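The Clestness Gauge

1. Arrival

Ignacio Halvorsen reached Clestness on the evening boat in November with one suitcase and a spirit level. The harbour board had engaged him to establish why the tide gauge disagreed with the tide. It had read high since the spring. The error was 140 millimetres and did not vary with wind, moon or season.

The gauge stood in a brick hut at the end of the north pier. It consisted of a float, a wire, a drum and a pen. The drum turned once a day. Halvorsen checked the clock, which was correct, and the wire, which was sound. He lowered a weighted tape down the well at slack water and wrote the result in pencil. The tape and the pen differed by 140 millimetres.

He lodged above the chandler's. The previous observer, Stiller, had lodged there for most of his working life, and his log books filled the shelf over the bed. The last was numbered 596. Halvorsen began with that one and worked backwards.
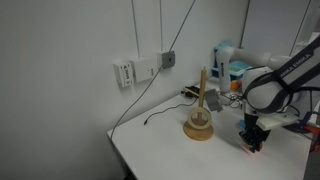
2. The log

Stiller wrote in ink and made few remarks. He gave the height, the pressure and the state of the sea. In March the entries changed. Each height was followed by a second figure, smaller and in brackets, and the pen trace followed the first.

Halvorsen subtracted one from the other on the back of an envelope. He did this for 4 pages and then stopped, as the answer was the same each time.

On the inside cover was a note. "Zero moved up for Achterberg. S."

3. Achterberg

The harbour office at Stoltstead held the register of vessels. Achterberg was a coal lighter, flat-bottomed, with one master and no crew. She had grounded on the Clestness bar in February while working to the published depths, and the master had drowned. The inquiry found the gauge accurate and the master at fault.

Halvorsen read the finding twice. He asked the clerk for the survey of the bar and was told that none had been made.

He hired a boat and sounded it himself at 6 in the morning. The sand had risen. He worked out the mean and wrote it below the tape reading.

Then he walked back along the pier, unlocked the hut and stood in front of the drum - the pen was climbing with the flood. He had a screwdriver in his coat. The adjustment would take a minute. He wound the clock, entered the height, and put a second figure after it in brackets.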